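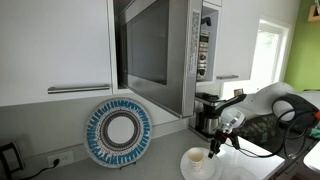

4. What the arm changed for the people in the kitchen

Figure 3. The Lorberg kitchen counter, with the arm's gripper above the paper cup on its plate.

I'll start with the part I got wrong. When we wrote the proposal for this study, I was sure the interesting results would come out of the parcel room, where the sorting is done, and I treated the staff kitchen as a kind of warm-up. Then I spent most of July sitting in that kitchen with a notebook and drinking far too much coffee, and almost everything I now think about automation at Lorberg comes from there.

A bit of background for anyone who skipped Section 2. Lorberg has 68 people on site, and the kitchen has always been run by a crew of 2. They set out coffee and snacks, clear the counters, load the dishwasher and keep the place from turning into a swamp by mid-afternoon. The Brumari arm was brought in to take over the small pick-and-place jobs: moving cups, clearing plates, putting things where the crew wants them. You can see from Figure 3 how ordinary the setting is. The arm reaches in over a normal kitchen counter, with a coffee maker under the microwave and a decorative plate propped up at the back, and I think that ordinariness matters a lot for what follows. People at Lorberg don't put on a vest or walk through a gate to get near the machine. They just want a coffee!

4.1 Work that moved

The easy story would be that the arm took over some tasks and the crew got that time back. Some of that did happen. Both crew members told me they spend less of the morning going back and forth with cups, and one of them said her shoulder was grateful. But a good chunk of the time went straight into new work that wasn't in anyone's job description. Cups have to be left where the arm can get at them. Cables have to be kept clear of spills (there are quite a few of them, and they loop out over the counter). Paper cups turned out to need more care than mugs, because an empty one tips so easily, so the crew got into the habit of standing each one on a plate. I never saw that habit written down in the Cladarus training sheet, and when I asked where it came from they both looked at me like I'd asked who invented sweeping.

I've been calling this "tidying for the arm," which is the crew's own phrase. Brzozowska, our second site, had the same thing under a different name. Over there they called it "babysitting," and they said it with a lot less affection. I suspect the difference is mostly about who got to decide. At Lorberg the crew chose which jobs the arm would do and could drop one if it was a nuisance. At Brzozowska the list arrived finished, and changes had to go through a request form that took 7 working days to come back.

4.2 Who gets asked

The other change surprised me more. Before the arm, people in the office mostly talked to the kitchen crew to complain (no milk, wrong milk). Afterward they came in with questions. Does it know the cup is there? Can I put my lunch down next to it? What happens if I bump it? I logged 200 of these short exchanges over the month, and in most of them the crew member was the one explaining. One told me she had worked there for years and had never been treated as the expert on anything until now, and she liked it, though she wanted it to show up in her pay. It hadn't by the time we left.

I don't want to oversell this. The questions got fewer as the weeks went by, and a few people plainly found the arm annoying and took their coffee at odd times to avoid it. We also had a friendly site, a small crew and a manager who liked the project, and I was in the room the whole time, which can't have been neutral. I did ask the crew whether they behaved differently with me sitting there, and they said yes, they swore less.

4.3 Counting the time

Our original measure was minutes saved per shift, and I'd now argue it is the wrong one for a kitchen like this. It treats tidying for the arm as if it were nothing, and it has no place at all for the explaining. In the next section I use the crew's own task diaries instead, which are messier and have coffee rings on them, but they at least list the things people did all day.

Print this section | E-mail this section

Contact the authors | Copyright 2019, all rights reserved | Page last updated Aug 26, 2019 | Back to top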